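Buven dish rack with tray, cream white: my review after one April of use
Written by Hala Ragab

I bought this rack because the old one had rust on its feet and left brown marks on the counter. The Buven is plastic, so this cannot happen again. I paid for it with my own money, in a small household shop in Skikudcombe, and I have used it every day. We are a family that eats from bowls. Rice, soup, yoghurt, fruit, all goes in a bowl, and most reviews I read before buying spoke only of plates.
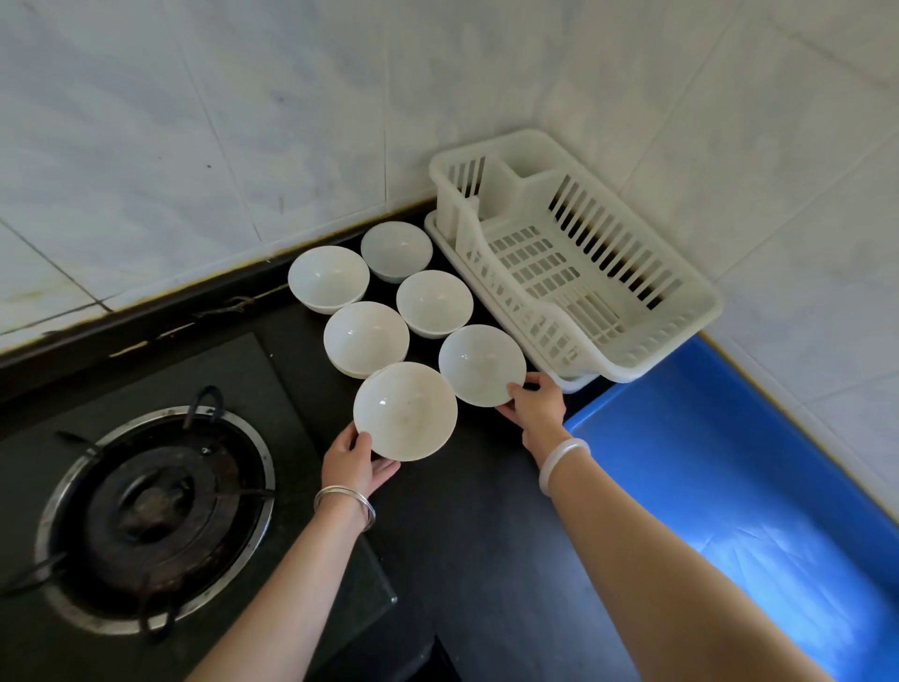
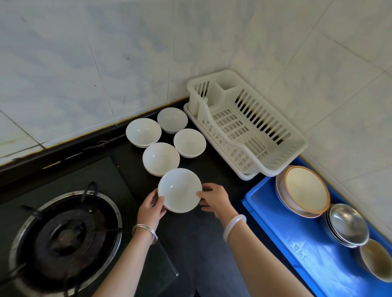
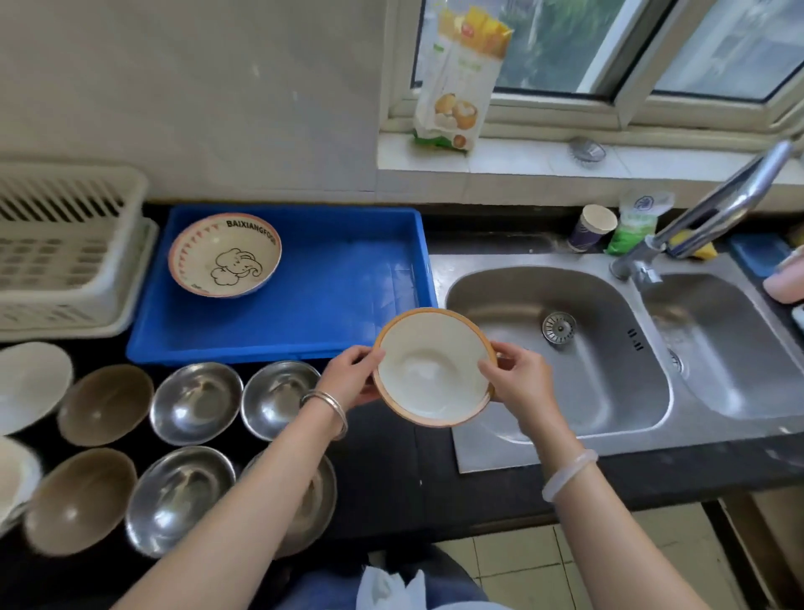 White bowls, black counter, steel sink: my kitchen has very few colours, except for the blue crate.

Size and place

The rack stands diagonally in the corner, to the right of my white rice bowls. The shop assistant advised to put it straight against the wall, but then I lose the good part of the counter near the cooker. In the corner it takes space which I did not use before. If your counter is narrow, please measure first. I did not, and I was lucky.

How it holds bowls

The slots between the bars are made for plates, and plates stand in them very well. Bowls are more difficult. A round rice bowl with a small foot does not want to stand in a slot, it leans on its neighbour and sometimes it slides. I have found that it is better to lay them upside down on the grid at the bottom, a little tilted, so the water can leave the foot ring. With the bigger soup bowls I put only two or three at a time.

When they are dry I take them out and make stacks on the counter, and from there they go to the cupboard. The steel bowls and the ones with the orange-brown rims live in the crate, as the cupboard is already full.

The tray

The tray under the rack is flat. It catches the water, but it has no spout, so you must carry it to the sink and empty it with care. In the first week I forgot this for 5 days and there was a smell. Now I do it every evening. It is easy to wash with an ordinary sponge.

The utensil compartment

It is at the back, near the wall. For long spoons it is good. For small teaspoons I would like it to be in front, where my hand is.

Compared with the Gurkeo

My neighbour Asger Bundgaard has the Gurkeo rack, in metal. His is heavier and does not move when you pull out a plate. Mine moves a little. On the other side, mine makes less noise, and I have not chipped one bowl on it, while he has chipped 2 on his.

Would I buy it again?

Yes, for a small kitchen and for somebody who empties the tray. I give it four stars from five. The missing star is for the tray without a spout.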